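Gruvden Household Words

A word list of everyday things about the house, in English and Vietnamese

Hello, and thank you for stopping by! Gruvden is a small collection of household words that Diệp Âu and I began putting together in July, mostly over the telephone and mostly while one of us was meant to be cooking. It grew out of a conversation class in Urell, where learners could talk quite happily about the weather and their grandchildren but got stuck the moment they wanted to ask for a colander.

What you get

There are 20 word files, one for each part of the home (the airing cupboard has its own, which I insisted on). Each line gives the English word, the Vietnamese word, a plain sentence using both, and a note if people in different regions say it differently. Everything is saved as UTF-8 text. Please keep it that way if you edit, as the tone marks go to pieces otherwise and Diệp has to type them all in again.

How the words were chosen

We asked 16 learners to write down whatever they had wanted to say at home that week and couldn't. Anything that came up more than once went in, along with a fair few that only came up once but that we liked. Spellings were checked by Diệp, and the English sentences are mine, so complaints about those should come to me.

Known gaps

The garden file is thin. Southern Vietnamese is better covered than northern, and we have hardly anything on sewing, though the Perus list is good on that and we are happy to point you there.

From the bathroom file: cup, toothpaste, tube, to squeeze

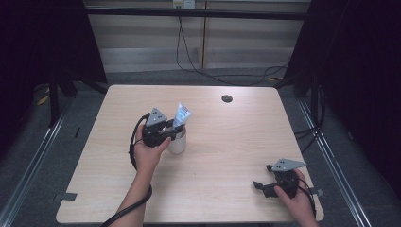
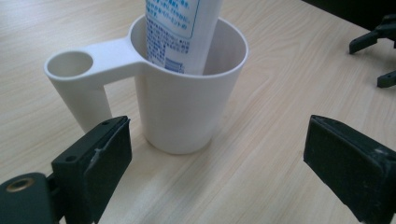 Using and sharing

You are welcome to print the lists, cut them up, stick them on the fridge or put them into your own lessons. We only ask that you mention Gruvden somewhere and don't sell them. If you make a version in another language, do tell us, we'd love to see it! The Crenshaw evening class has already started on a Polish one.

Last updated September 25, 2024
Bernadette Mahmoud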